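Grid tablecloth for cutting fabric on – good idea or waste of money?

Sewing and Quilting Basics > Tools and Workspace

hemlineharry
Posted 28 June 2021
I sew at the dining table and I'm tired of dragging the big cutting mat out from behind the couch. I saw a white cotton cloth with thin black grid lines and thought I could leave it on the table all the time and use the lines for squaring up fabric. Has anyone done this? I mostly make curtains and tote bags, nothing fancy. Table is 60 inches long.

pinsandpeas
I did it for a year. The lines are fine for rough layout. They are not fine for measuring. Printed cloth gets pulled off grain when it's finished, and then it shrinks in the wash, and it doesn't shrink the same in both directions. Mine started out as one inch squares and after 3 washes they were not one inch squares anymore.

If you only want to see whether an edge is straight, OK. If you want to know how long something is, use a tape.

Rukwood
Disagree a little. I've had one on my table for two years and I cut curtain panels from it with no problem. You wash it before you ever use it, iron it flat, then clip it under the table edge on all four sides. Clamps from the hardware store. After that it doesn't move.

Dark fabric on it is great because you can see the lines running out on both sides. Sheer white, forget it, you'll go cross-eyed.

hemlineharry
Good to know about washing first. Does the rotary cutter go through it?

Rukwood
Yes, obviously. Shears only, or put a small mat down where you're cutting.

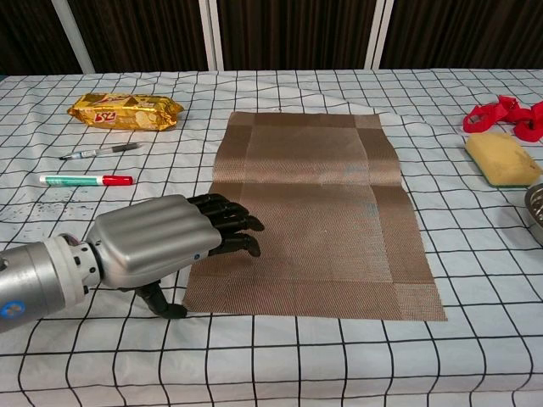 And keep the iron off it if the lines are a surface print. Some of them transfer. I tested mine on a scrap from the hem with a damp press cloth and got nothing, but a friend had gray lines come off on a linen napkin and they never washed out.

oldbobbin
I don't see the point. If you still need a mat on top of it, just use the mat. I bought a Cutatis folding one for the dining table and it lives flat under the bed. It takes me less time to get it out than it would to clamp a cloth down at four sides.

pinsandpeas
The fold line on those folding mats catches the blade though. I returned mine.

oldbobbin
Mine doesn't catch. You have to store it open. If it's kept folded the hinge sets and then you do get a ridge.

pinsandpeas
I don't have anywhere to store it open. That was why I bought a folding one.

Maxence Riviere
I used to cut for a small drapery workroom and we had padded tables covered in canvas, with a grid drawn on by hand in laundry marker. It was redrawn whenever the canvas was changed. The grid was for keeping the fabric square to the table. Every length was still taken with a steel tape along the edge. So I would say you are both right.

Two things that may help with a home version:

Put something under the cloth. A cotton blanket folded once is enough. The fabric grips better and you can pin straight down into it.

Check the grid before you buy, if you can. Lay a carpenter's square on it. If the corner doesn't match the lines, leave it in the store.

hemlineharry
Blanket underneath sounds smart. Won't that make the clamps slip?

Maxence Riviere
Stop the blanket at the table edge and let only the cloth hang over. The clamps then hold cloth against wood.

siltameo
If you're only making totes, make a cardboard template and skip all of this. I've cut 100 of the same bag off one piece of cardboard. Trace, cut, done. No grid anywhere.

oldbobbin
Seconded on the cardboard.

Rukwood
Cardboard doesn't help with an 84 inch curtain.

siltameo
No, but he said both.

hemlineharry
I did say both. I think I'll get the cloth, wash it twice, and keep the old mat for the rotary cutter. The cloth was cheap enough that if it comes out crooked it can just be a tablecloth.

pinsandpeas
Measure a block of squares before and after the wash and post the numbers. I'm curious if yours does what mine did.

hemlineharry
Will do. Might be a couple weeks, I have to finish the curtains for my sister first.

Oei
Does anyone know if these come in a wider size? My table is 60 across and the ones I've found only cover the middle.

Rukwood
Buy it by the yard and sew two widths together. Matching the lines at the seam takes patience. Use a lot of pins.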